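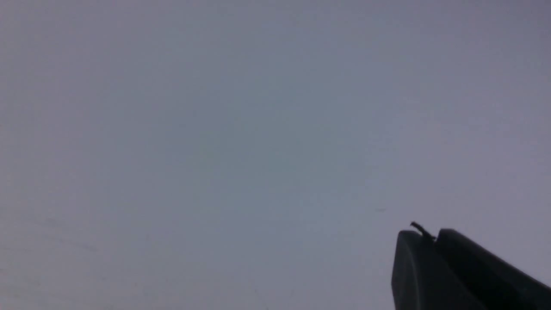
When I moved to Mastville I had a plan to buy a car in the first month. It is now my second winter and I still take the 307 bus every morning. I would like to write a little about this bus, as it has become a bigger part of my life than I expected.

The 307 starts in Pillel, on the other side of the river, and it reaches my stop at twenty to seven. At that hour it is still dark and the people do not talk. In my country a quiet bus would mean that something bad has happened. During the first weeks I thought that everybody was angry with me, maybe for standing in the wrong place. Now I am also quiet, and I like it very much.

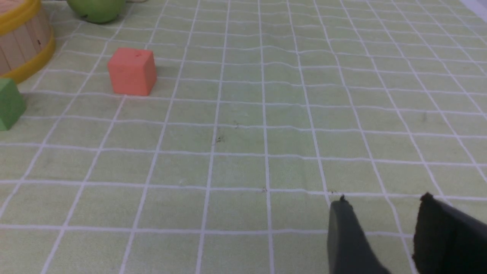 I read on the way. The ride takes half an hour if the bridge is clear, and in this time I can finish some 100 pages in a week, in English, without a dictionary. Before, I read only at home in the evening, and I was asleep after two pages. On the bus I cannot fall asleep, the seats are too hard for that. If I do not know a word I guess it and continue. For a long time I believed that "to put up with" a person means to give this person a room for the night. The novel was quite strange because of it.

The worst part is the change of the timetable in September. The new one was hanging at the stop for a few days before I noticed it, and I missed the bus two mornings. The second time I walked as far as the mill road and arrived at work with wet shoes. My coworkers offered me rides, which was kind, but then I would have to speak before seven o'clock.

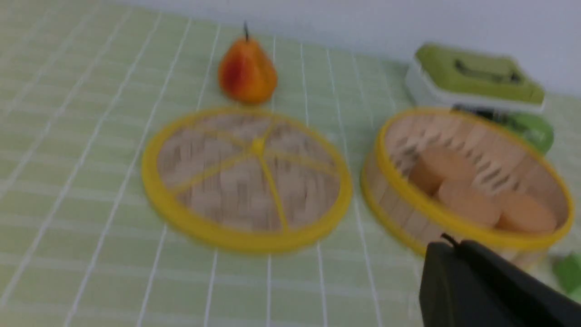 Koech

I did calculate again the cost of a car last week. With insurance, gas and a place to park in the winter, the answer was the same as last year. I also looked at a used bicycle, but the hill after the bridge is steep, and I am not so young anymore.

So I bought the monthly pass again, and a new library book, a thick one about a family who has a hotel by the sea. I am at the chapter where the uncle comes back. If somebody has read it, please do not tell me what he wants.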